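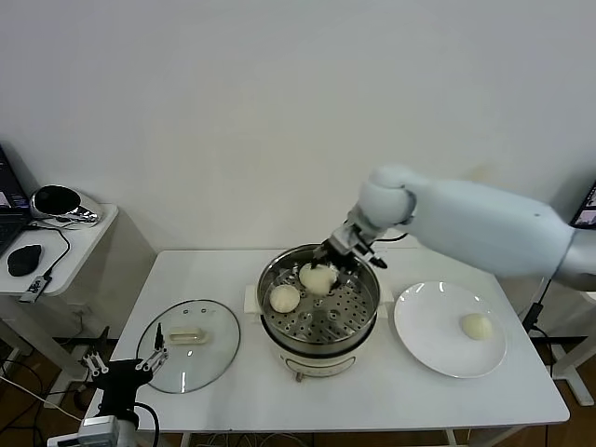 Hikville Public Library Opens Summer Reading Program With New Picture Books for Young Readers

HIKVILLE, June. The Hikville Public Library announces the start of its summer reading program for children and families. The program is open to all residents of Hikville and Alton, and there is no fee to join.

This year the library has bought 32 new picture books with a gift from the Caputo Fund for Children's Reading. Most of them tell true stories of women and men who worked in jobs that were not usual in their time, such as ship pilots, map makers and bridge builders. The new titles stand on the low shelf beside the children's desk. They can be borrowed for two weeks.

Each child who registers will receive a paper reading log with 20 empty lines. When the log is full, the child may bring it to the desk and choose one book to keep. Books in every language are accepted, and also books which a parent or an older brother or sister reads aloud. Last summer the children of both towns wrote down 2,733 books in their logs.

Older readers, from the age of 12, are invited to write short reviews for the library blog. A review can be only a few sentences long. The library will print the reviews and put them inside the covers of the books, so the next borrower can find them. In the past year 26 reviews were published in this way.

Story hour will be held in the Alton branch at 10:30 in the morning, every week until the end of August. Registration is possible at both branches during opening hours.

The reading logs were printed by Grustex, a print shop in Alton.

Contact: Children's desk, Hikville Public Library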